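Workroom and Hall Safety Walk-Through: Checklist with Comments

Wulterham Craft Hall, ground floor and basement
Inspection carried out Sat 8 August
Inspected by: Heidrun Kaufmann
With: Urs Hollenstein (keys and electrical cupboard)
Copy to: Cinzia Fiore, Fraser Ogilvie

Marks used: OK, Fix (can stay in use until fixed), Stop (not to be used until fixed), N/A.

The last walk-through was in May. Items still open from that list are marked "carried over." Comments are mine unless initialed.

1. Exits and walkways

1.1 Main entrance doors open fully and latch. OK

1.2 Rear fire door opens with one push. Fix
Opens, but the bottom drags on the mat. Urs lifted the mat and it swung fine. Mat to be cut down or moved back. Do not wedge the door while waiting.

1.3 Exit signs lit. OK

1.4 Corridor clear to full width. Fix (carried over)
Folding chairs are leaning against the wall by the cloakroom again. They were in the same place in May. The chair trolley has a flat wheel, and that is why they don't get put back in the store. Fraser to order a wheel. Until then the chairs go in the store by hand at the end of each booking.

1.5 Basement stairs: treads, nosings and handrail. Fix
Second tread from the top has a loose nosing strip on the left side. Handrail is firm. Light switch at the bottom works but the one at the top has to be pressed twice.

2. Fire equipment

2.1 Extinguishers in place, pins and seals present. OK
The one by the kitchen was hanging with its label to the wall. Turned around.

2.2 Fire blanket in kitchen. OK

2.3 Alarm panel shows normal. OK
Test from the call point by the stage. Sounders heard in all rooms, including the basement toilets, which were faint last time.

2.4 Emergency lighting. Fix
Unit over the side stairs went out before the end of the test. Battery likely. Urs will swap it and run the test again on that unit only.

2.5 Combustible storage. Fix
Cardboard is stacked beside the boiler room door. The boiler room itself is clear. Flatten it and take it out with the weekly collection. Nothing is to be stored there, even overnight.

3. Workroom

3.1 Tables stable, locks and feet in good order. OK
I leaned on each one. Anyone joining two tables should push the edges together and check the tops are level before putting work across the join.

3.2 Table tops clean and free of splinters, blades and pins. OK
Bookings that use floral wire or pins must sweep the tops and the floor with the magnet bar, which hangs inside the cupboard door. Please hang it back there.

3.3 Materials kept to the working area. OK
Stems and offcuts should stay on the table or go in the bin. A plastic stem on a smooth floor is a slip hazard, and the floor is dark enough that small pieces are hard to spot. 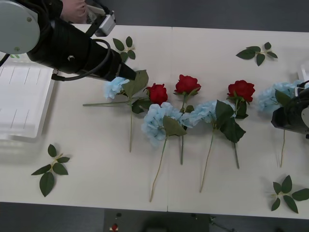 3.4 Floor condition. Fix
Flooring is sound in the middle of the room. By the sink the seam has opened up and a heel could catch in it. Taped for now. Seraina has the name of the person who did the original floor and will ask for a repair price.

3.5 Hand tools stored with blades covered. Fix
Two craft knives were loose in the scissors drawer. Moved to the knife box. The label on the drawer has worn off, so a new one is needed.

3.6 Glue guns and stands. Stop (one unit)
The Wurora glue gun has a split in the cable sleeve where it enters the handle. Tagged and taken out of the cupboard. The other guns are fine. Do not tape the sleeve and put it back.

3.7 Lighting over the tables. OK
Tubes all working. One diffuser has dust and dead flies in it and should be cleaned when the ladder is next up.

3.8 Ventilation. OK
Windows open on the street side. The fan is noisy but runs. Spray adhesive is not to be used indoors, whatever the can says. S.L.: I have put this in the booking terms as well.

4. Electrical

4.1 Socket covers intact. OK

4.2 Extension leads. Fix
One reel in the store was partly wound. Full unwinding is required before use. The rating plate on the short white lead can't be read any more, so it has been thrown away.

4.3 Cables routed away from walkways. OK
Cable covers are in the blue crate. Use them at any doorway.

4.4 Distribution cupboard locked, schedule inside up to date. Fix
Locked. The schedule still lists the old kitchen circuit. Urs to write a new one.

5. Kitchen

5.1 Refrigerator temperature. OK
Read 5 on the inside thermometer, in Celsius.

5.2 Hot water urn. Fix (carried over)
Lid does not seat. Steam comes out toward whoever is at the tap. Cinzia has a price of 1,170 for a Pindalus wall unit, fitted, which would replace the urn altogether. A new lid on its own is 200 if it can still be had. I would like a decision before the fall bookings start, and I would not keep using the urn for large groups until then.

5.3 First aid box. Fix
Burn dressings are past their date. Plasters are low. The list taped inside the lid is the right one to restock from.

6. Store and stage

6.1 Shelving fixed to wall. OK

6.2 Heavy items at waist height or lower. Fix
The Stöckli crate is back on the top shelf. It takes two people to get it down safely. Moved to the floor under the window.

6.3 Stepladder. OK
Feet and hinges fine. Spreader bar locks.

6.4 Stage edge marking. Fix
The yellow tape has lifted at the left corner. Replace the whole run, as patches haven't held.

Follow-up

Fraser: trolley wheel, cardboard, stage tape, drawer label.
Urs: emergency light, stair switch, loose nosing, rear door mat, circuit schedule.
Seraina: floor seam price, reminder to regular bookings on chairs and extension reels.
Cinzia: urn decision, first aid restock.

Please initial against your items on the paper copy in the office when they are finished, and put the receipt in the folder behind it. I will recheck the rear door and the emergency light myself.

H. Kaufmann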